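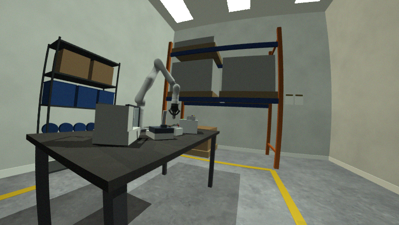 Vasilis Omerović wants the ferry back, and says so before the coffee has even come. You can't run a town on a bridge that shuts every time the wind gets up, is how he puts it. He has said it at every public meeting in Warngate going back years.

The bridge shut again in December. Two nights. Trucks backed up past the feed store, kids sleeping over in Drerham with cousins they barely knew. Population of Warngate, 3,759. One grocery store, and it ran out of milk by the first evening.

The old ferry stopped when the bridge opened. Cheap, slow, smelled of diesel. People complained about it constantly -- then missed it the minute it was gone. A petition to bring it back has 2,185 names, most of them collected outside the Đorđević bakery, where the clipboard hangs on a string by teh register. 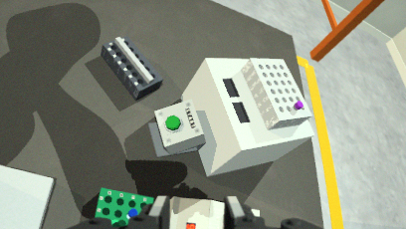

Not everyone signed. Drerham would have to rebuild its landing, and Drerham has other things to spend on. The school roof, for one. A woman at the bait shop told me she got seasick on the crossing every single time and wouldnt go back to it for free.

The county votes on 11th April. Until then there's the long way around, through Gosen, two lanes and no shoulder. I drove it after dark. Deer everywhere.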